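Kozma Gripper Trial Kit — Set-Up Guide
Section 4: Comparing grippers on crate picking

Use this section to compare two grippers on the same arm. The Hutstead two-finger gripper and the Kukow suction head both fit the standard wrist plate. Allow 12 minutes for each change of gripper.

1. Switch off the arm at the controller and wait for the status light to go out.

2. Fit the first gripper. Tighten the wrist bolts by hand, then with the supplied key.

3. Load the matching profile. For the two-finger gripper choose profile 61. The suction head uses profile 4.

CAUTION: Do not run the suction profile with the two-finger gripper fitted. The fingers will close at full speed.

4. Set the crates side by side within reach of the arm. Use one crate of neatly stacked boxes and one of mixed sizes, and do the job by hand before the arm tries it.

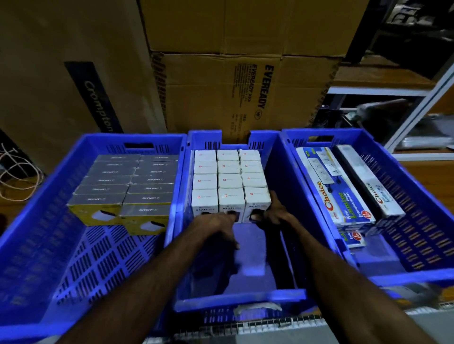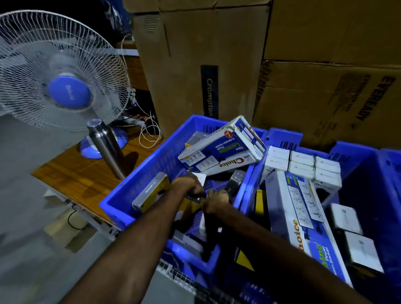 5. Write down the hand moves you want to compare, such as a grip on a box corner or a reach between packed items. Enter each one as a test pick in the controller.

6. Set the approach height to 305 mm above the crate floor. Raise it if the wrist camera shows the gripper touching a rim.

7. Run the full list of picks, change grippers, and run it again with the boxes put back in the same places.

NOTE: Slotted crates can confuse the depth camera. If the floor reads as missing, turn on "fill gaps" in the camera menu — it is off by default.

8. Save both logs before you switch off. Unsaved logs are lost.

Reader comments (2)

busden_bench: Step 6 could mention that the suction hose needs slack. Ours pulled tight on the far crate.

pickrate: Is profile 61 still right after the July update? Mine shows up under a different name.

Related sections
Mounting the wrist camera
Changing suction cups
Reading the pick log

Kozma Support, Busden | Contact us | Back to top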